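Drying plates in a small kitchen

When the counter is short, the dish rack is the first thing that gets in the way. I wash dishes for two persons every evening and I tried several places for the rack before I was satisfied. These are the habits which stayed with me.

Put the plates on edge, one behind the other, and let all of them lean to the same side. The big ones go to the back. Leave one empty slot between deep plates, they hold water in the bottom rim.

Keep the rack on the other side from the toaster oven. Crumbs fly when you open the door, and a wet plate collects them all.
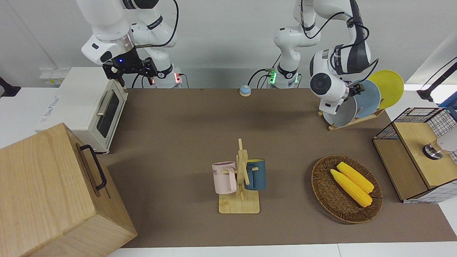
Three plates in the wooden rack, toaster oven at the other end.

A wooden rack needs a little care. Once in a month I wash it with warm water and a drop of soap, then I stand it up near the window for 10 hours -- overnight is also good. In May I rub it with mineral oil and wipe off what the wood does not drink. Never leave it in the sink.

If the slats become dark, use fine sandpaper, only along the grain. My neighbor Elias Haddad uses lemon and salt for this. It works for light stains, but rinse well after.

Plates which are still damp should not go in the cupboard. Give them one wipe with a dry cloth, mostly at the foot.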